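Tautahi Women's Football Club
Minutes, April meeting (taken by Ruby-Lee, so blame me for the spelling)

Present: Solveig Sjöberg (chair), Nobuhle Shezi, Lachlan Hoani, me
Apologies: Parviz Golestani, who was stuck at work in Prosberg and sent his notes by text

We got going at 7:15 once Lachlan had found a parking spot. Last month's minutes were read and passed, with one fix: I had the Salov game down as a loss and it was a draw. Sorry, everyone, especially the backs!

Season so far

Solveig went over the opening games. She's happy with the pressure up front but thinks we're giving away too many free kicks coming out of defense, and I have to say I agree (I gave away most of them). Nobuhle wants to try Lachlan's kick-in drill at training before the Prosberg trip. We all said yes, so it starts Friday.

Under-16s

Enough girls have signed up for 2 teams, which we've never had before! Nobuhle is over the moon. Lachlan asked who's going to coach the second one and there was a bit of a silence. Nobuhle will ask the senior players first, and if she gets no takers we'll talk to the parents. I said I'd help on game days but can't do weeknights until my shifts change.

Money

Parviz's text says the raffle brought in $335 and the new match balls cost $300, so we came out ahead, just barely. He'd like receipts from now on, please, and he means the tape and the oranges too. Solveig still owes him one from the preseason barbecue and promised to dig it out.

Jerseys

Trusivura sent back 3 designs for the away jersey. I liked the one with the wide stripe, Nobuhle couldn't stand it, and we went around on that for longer than I'm going to write down. Solveig moved that we go with the plain green with white numbers, Lachlan seconded, and it passed with me grumbling. Sizes go to Lachlan by text, and he'll order once he has the whole squad.
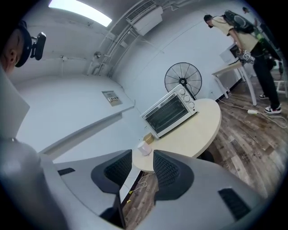 I did ask if we could keep the stripe idea for the training shirts and Solveig said to bring it up again next season, so I'm putting that in writing.

Prosberg trip

The bus leaves the clubrooms at 8:30 in the morning. Anyone driving themselves needs to tell Nobuhle, because last time we sat there waiting for people who were already at the ground. Parviz will meet us there with the water bottles.

Other business

Lachlan says the goal padding at the south end is splitting again. He'll tape it for now and call the council about a new set. Solveig reminded us that mouthguards are for training as well as games.

We wrapped up at 8:40. Next meeting is same time, same place, and it's Nobuhle's turn to bring the snacks.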